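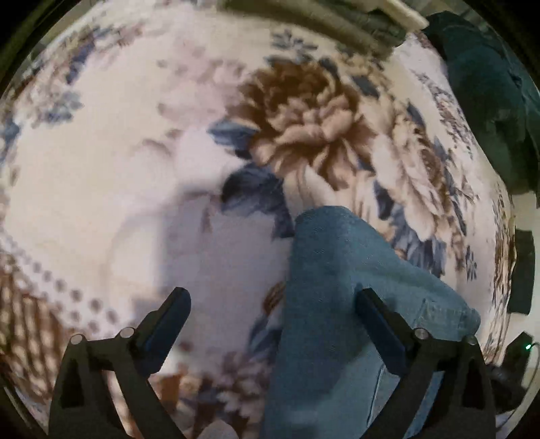
Page last changed: Monday, March 17, 2025

The Old Ones: notes for a talk on second-hand jokes
Raluca Dinu, Prirkden Library, upstairs room

Notes to self are in brackets. If I read one out loud, carry on as though it was planned.

Opening

Good evening. My subject is the joke you have heard before. I was asked to speak for 40 minutes, then the library looked at my outline and asked for 25, so you are already ahead.

(Wait. If no laugh, drink water. Do not explain it.)

I started collecting jokes when I worked at Kastden, where the staff newsletter had a corner called Friday Smile. It was edited by a man who did not smile on any day I met him. When the newsletter closed I was given the back issues in a box file, 101 jokes in all. I have since sorted them, and 71 had been printed at least twice. One appeared under the names of two different members of staff, who both worked in Accounts and stopped speaking over it.

Where a joke comes from

Mostly it comes from your uncle. Before him it came from a cracker, or a beer mat, or a comedian on the wireless whose name your uncle has left out. Jokes lose their authors faster than any other kind of writing. Steal a poem and someone will write to the paper. Steal a joke and people ask if you know any more.

The first thing to go is the name. The second is the place. A joke set on a ferry turns up ten years later set on a coach, and the parrot is now a mother-in-law. The bit that survives is the turn at the end, and sometimes not even that. I have heard my father tell the whole of the one about the three farmers and finish on the second farmer.

(Pause here for the farmers. They may want me to tell it. I can't, it takes nine minutes and there's a goat.)

Reading: four from the box

Read them flat, in this order. No voices. Last time I did a voice.

I used to be indecisive, but I'd have to check with my wife.
My memory's so bad I was late for my own surprise party, twice.
The doctor told me to watch my weight, so I've put it where I can see it.
I bought a book on how to finish things. The first half is excellent.

Ask for a show of hands: who has heard any of these? In Feter, in February, every hand went up for the doctor. One man said he had heard it from his actual doctor.

Why lists are a bad idea

A numbered list of jokes is a terrible way to meet a joke. By number 5 you have stopped laughing and begun marking. By number 12 you are reading them to the person next to you, who is trying to watch something. All the same, the list is how most one-liners got about: typed up, photocopied until the commas fell off, pinned over a kettle, later forwarded by email with a heading in capitals promising you would cry.

The copying does odd things. I have a sheet from Bucur's, the tyre place, on which the last word of every joke has been lost down the right-hand margin. It is the funniest thing in the collection. Pass it round. Get it back this time.

(The sheet is in the blue folder. Put it in a plastic sleeve first, there was an incident with a custard cream.)

How to tell one you didn't write

Say it quickly. Don't announce it. "This'll make you laugh" has never made anybody laugh, and "stop me if you've heard it" is an offer that should be taken up more often. Know the last line before you start the first. If you forget it halfway, drop something.

If you know who wrote it, say so, but afterwards. A credit before the joke is like being told who made the sandwich while you're holding it.

And if someone else is telling it and you know the ending, look at the floor. Don't mouth along. My sister mouths along.

Questions

Likely to be asked:
Is there such a thing as a new joke? Say yes, then change the subject.
Which is the oldest? Say the experts differ, and that most of the candidates involve wind.
Can I tell you one? There is always somebody. Let them. Limit is one each, and the room has to be locked by nine.

Chairs go back against the radiator side, stacked no more than six high. Box file home in the car, not on the bus.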